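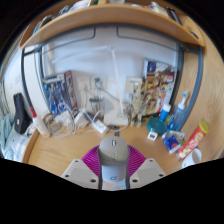 LIRKANCE, Sun 13 April

The parish newsletter has gone electronic, as those of you reading it on paper will have noticed. Aisling Ó Súilleabháin prints it out for her side of the street and pushes it through the doors herself, so the saving in stamps has been spent on ink.

I was asked in February to write something on working from home, on the grounds that I do it and am therefore in when people call round to ask for things. I said yes to get back to my desk. I have put it off ever since, by means which I will now share.

The first thing to know is that a house with a person in it all day becomes a parcel depot. I take in for both neighbours, for the flat over the chemist, and for a Mr Bahrami whom I have never met and whose address is on a different road with a similar name. He gets a great many flat boxes. I carry them round after tea and leave them in his porch, and the next day there's another one. I've started to feel I know him.

The second is lunch. In an office lunch is at one, and somebody else has usually had the last of the milk. At home lunch begins with a look in the fridge at twenty past ten and carries on in stages. By half past twelve there is nothing left to make a meal out of, so you have toast, and then you feel hard done by. Liên Hà, two doors up, packs herself a lunchbox the night before and isn't allowed to open it until the one o'clock news. She does the accounts for Stesar from her back bedroom and has a proper chair. I admire her and have not copied any of it.

Then there is the matter of where to sit. I began at the kitchen table, which I had to clear for every meal, see above. I moved to the landing, where there's a socket and a draught. For one week I worked in the car. The spare room was the obvious place all along, but it had the exercise bike in it, and the exercise bike had all the coats on it, and moving the coats meant admitting something about the bike. It went in the end to a young couple at Vastutano who came for it in a very small hatchback. They were cheerful about it for the first half hour.

People ask what you need by way of kit, and the shops will tell you that you need all of it. My own list is a table at the right height and a door that shuts. I would add a lamp if you are over fifty, and a radio if you live alone, though not for the phone-ins, as you will find yourself answering back and the window cleaner can hear. 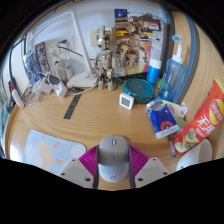
Desk, mouse, mat and ruler.

The telephone is a trial. Friends who would never dream of ringing you at an office will ring you at home at eleven in the morning and open with "You're not busy, are you?" I used to explain. These days I say that I'm on the other line, which worked nicely until my sister pointed out that she was ringing the only one.

Video calls are worse. I own two decent shirts and everyone I work with has now seen both of them more often than my own mother has. I have also learned that the bookcase behind me gets read. A man in another county, whose name I still don't know, broke off from talking about delivery dates to ask if I would lend him the one on canals. I posted it. That was 2 months ago.

You will want to know if I get more done. My honest count is that I do the same amount in less time and then spend the time left over worrying that I ought to look busier. I tried getting up early for it. At six in the morning I answered 2 messages, cleaned the inside of the kettle and was asleep again by eight with my shoes on.

A few of us have talked about having the small room at the hall on Thursday mornings, for anyone who works at home and would like to sit near another human being while they do it. The heating takes 80 pence in the meter and lasts until you've got your coat off. There are plenty of plugs, if you count the one behind the piano. Bring your own mug and something to get on with. Talking is allowed until ten, when Liên will look at you.

If you'd like to come, leave your name with Aisling, who has the list and the key. And if you are Mr Bahrami, there's another one in my hall, and this one rattles.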